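**Width channel drifts when the gripper is fully open - filter it or fix it upstream?**

**tkuzmenko** · 23 January 2023

Hello all. I am training a small policy from hand-held gripper recordings and I have a question about preprocessing. We have 200 episodes of one task (approach a dish, grasp one wall, lift, put down). The gripper width is estimated from the wrist camera, with a tracker on the two fingers. Camera pose comes from the Rerkatness SLAM build, version from last summer.

When the fingers are closing, the width is good. When they stay open and the hand moves, the width slowly walks away by a few millimeters, then it jumps back. The policy learns this walk. On the arm I see the fingers "breathing" during approach, and twice it started closing too early.
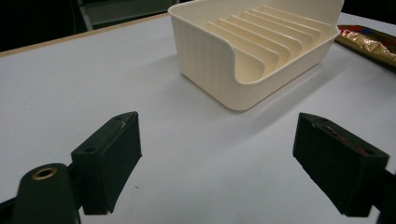 My first idea was a low-pass filter on the width, but it also delays the real closing, and the closing moment is the most important part of the episode. My second idea is to give the tracker better points. Now it uses corner features inside a fixed mask for each finger. The fingers are dark green on a white table, so the outline is strong, but inside the outline there is little texture: one small screw hole on each, and some scratches on the top surface of the right one. I suspect the tracker holds on to the table behind the finger edge. Did anybody solve this in software, without printing new fingers?

---

**orysia_n**

Your suspicion is probably correct. A fixed mask always includes a strip of background when the finger moves a little. Erode the mask by several pixels and look if the walk becomes smaller. It is a five-minute test, so please do it before you change anything else.

And do not use a symmetric low-pass for this. Use a median with a short window, then a hysteresis threshold for "is closing". In our pipeline this removed most of the jumps and the delay was one sample.

---

**R. Kravets**

I disagree with the filtering. If you clean the training data with a median and then run the raw estimator on the arm, you have two different distributions. The policy will see noise it never met. Fix the estimator, or take width from the motor encoder on the arm and accept that the training side must match *that*.

Also, which features does the policy get? If it sees the image and the width together, try to drop the width from the observation and keep it only as an action. We did this with Inus and the early closing disappeared.

---

**orysia_n**

@R. Kravets The median is causal, the same code runs in both places. I should have written this. I agree that cleaning only one side is a mistake.

About dropping the width: it depends on the task. With a thin wall the policy needs to know if it already holds something.

---

**raghda.s**

One more place to look. You say the hand moves while the fingers are open. Is your camera auto-exposing? A white table can push the exposure down, the dark fingers lose contrast, and corner features get weak exactly in this phase. Please plot the exposure time next to the width. If the jumps align, lock the exposure before you touch any code.

For the tracker itself, I would fit the finger outline as a rigid template with one degree of freedom. The finger can only move along one known path, so there is no need to track free points in 2D. The Rusnák calibration script exports this path if you record one slow open-close sweep.

---

**tkuzmenko**

Thank you, very useful. I did two tests this evening.

1. Mask eroded by 6 px: the walk is nearly 27 percent smaller, but it is still there.
2. Exposure: it was on auto. The jumps align with exposure steps in 113 episodes. In the others I see no relation.

So it is both things, I think. I will write the one-parameter template as Raghda proposes and reprocess everything from raw video. My config for now:

```yaml
width_estimator:
 mode: template_1dof
 mask_erode_px: 6
 median_window: 5
 causal: true
policy_obs:
 use_width: true
```

---

**R. Kravets**

Please also train one run with `use_width: false`, the same seed. Otherwise you will not know which change helped.

---

**tkuzmenko**

Okay, I will run both, 2,000 epochs each. The template code goes to the Indener branch when it is readable, maybe in February.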